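Print this page
E-mail this to a friend

The bed is not a cupboard

Posted 4/28/23 by Aileen Navarro

So I finally gave in and did the clothes. All of them, out of the wardrobe, out of the drawers, out of the suitcase I never unpacked properly after Pislow (don't ask), and I did it the way my sister has been telling me to for years, which is on the bed. I have always been a floor person. I tip everything out on the carpet, sit down in the middle of it and then get distracted by a cardigan. The trouble with the floor is that you can walk away and shut the door. If it's on the bed you've got to deal with it or sleep in it.

Rule one, then: make the bed first. I know, it sounds daft to make a bed you're going to bury. But a flat bed is the biggest table in the house! I pull the duvet up, fold the bedspread over the bottom half and do all my sorting on that end. Dark things show up beautifully against a beige bedspread, and so does every bit of fluff on them, sadly.

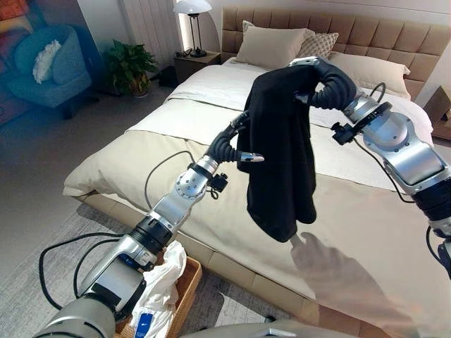
Tarkance Home & Wardrobe Club

For anyone new, the club is a handful of us who swap tidying notes and nag each other, and every May we have a grand clothes swap, so there's a deadline. I'd like to arrive with two decent bags this year instead of one bag and an excuse.

I start with black. Black is my worst colour because I own so much of it and I can never tell what anything is while it's folded. Pick it up by the top, let it hang, and have a proper look. Is it the jumper or is it the long-sleeved top that used to be a nice one? You can't judge knitwear in a heap. Hanging, you can see if the sleeves have gone long and sad, and whether the hem has that wavy thing going on. If it has, I put it to one side for a wash and a flat dry, and it gets one more chance. Only one though. I had a black cardigan from Kabbaj that I gave about nine chances and it ended up more or less a dressing gown.

Don't hang the knits back up afterwards, by the way. I did that for years and wondered why all my jumpers had pointy shoulders. Fold them in half lengthways, sleeves in, then thirds from the bottom, and stand them up in the drawer like files. I was very sniffy about the standing up method when Drustent had those drawer dividers in the window and everybody bought them. I have now bought them. They're good. A shoebox with the lid off does the same job, if you've got one the right height, which I haven't.
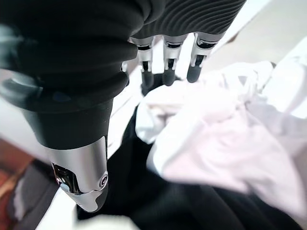

Next job is splitting up the heap, and I do it by cloth before I do it by type. Knits with knits, thin cotton with thin cotton, and anything slippery goes straight on a hanger before it slides off the bed and takes its friends along. It feels slower to begin with, but your hands get into a rhythm and you stop having to think about each thing. Then when every pile is the same sort of stuff you can sort it into tops and bottoms in no time at all.

Socks I leave till last. I can't be cheerful about socks.

One thing I've changed my mind on is the "maybe" pile. I used to say no maybes, be ruthless, all of that. Then last year I was ruthless with a stripy shirt and I've missed it ever since, it went with everything. So now I allow a maybe bag. It gets tied up and goes on top of the wardrobe, and whatever I haven't gone looking for in 6 weeks can go to the swap. I've only ever climbed up for one thing, and that was a belt.
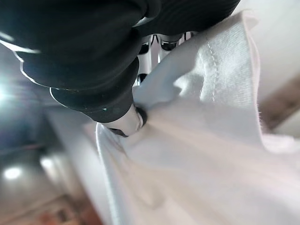

Whites are another matter. I'm afraid I am stern with whites, since I look dreadful in a greyish shirt and I expect you do too. Take each one to the window and look at it there, under the arms and round the collar. A bedroom lamp will tell you any old lie. The ones that are nearly all right get a long soak overnight and a go on the line if it's sunny, and the ones past helping get cut up for dusters. Cut them up straight away! If you put them in a bag "for dusters" they'll creep back into the drawer, I promise you.

Big white things like sheets and duvet covers I fold with the door open so I can back out on to the landing. There's a way of doing it alone where you tuck the corners inside each other, and I can do it for a flat sheet and I cannot do it for a fitted one, however many people show me. Mine get folded into a sort of parcel with the lumpy side underneath. They go inside their own pillowcase after that anyway, so the whole set comes out together when you want it.

It took me all afternoon with two tea breaks, and I've still got the scarves to do. If you've got a good way with scarves please leave it in the comments, I've tried hooks and I've tried rolling and they always end up in one enormous knot. And if you're coming to the swap and you take a medium in trousers, come and find me early, I've got a navy pair that needs a home.

Print this page
E-mail this to a friend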